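Notes for the Thursday talk, Dimholm library
Old computers in small offices: what to keep, what to let go

Start slowly. Thank Oluf Mikkelsen for the invitation and for the coffee. Say my name again, people come in late.

First point. When we took over the machines from the Budville office, we had 166 computers on the list and 142 in the rooms. Pause here. Let them think where the other ones can be. Most were in cupboards, and four were under a desk with a plant on top. The list is the first job, before any screwdriver.

Second point. Age is a poor guide. A tower of nine years with enough memory can do letters, invoices and e-mail very well. People tell me "it is slow", and I ask what they do with it at the moment when it is slow. Very often the answer is that they start it in the morning, and then everything wants to update at the same time. 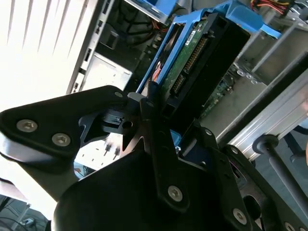 Third point, the data. Before a computer leaves the house, somebody must decide about the disk. Bongani Molefe made a simple form for this at Rakus, one page, with a signature. Show the form on paper and let it go round. Do not read it aloud! The line about backups is the one they should look at. In Budville we found 1323 files which existed in one place only, and among them were the salary papers of two years.

If someone asks about deleting: moving files to the bin is not enough. Explain wiping in one sentence, then go on. The long explanation took ten minutes last time.

Fourth point, who gets the old machines. Schools say yes quickly – and then they have no person to look after them. Ask who will do it, and write the name down. Tell the story of the Chiang evening school, where the teacher asked for six computers and I brought twelve. She sent six back, and she was right.

Questions until half past eight. Leave the forms by the door. Take the extension cable home this time.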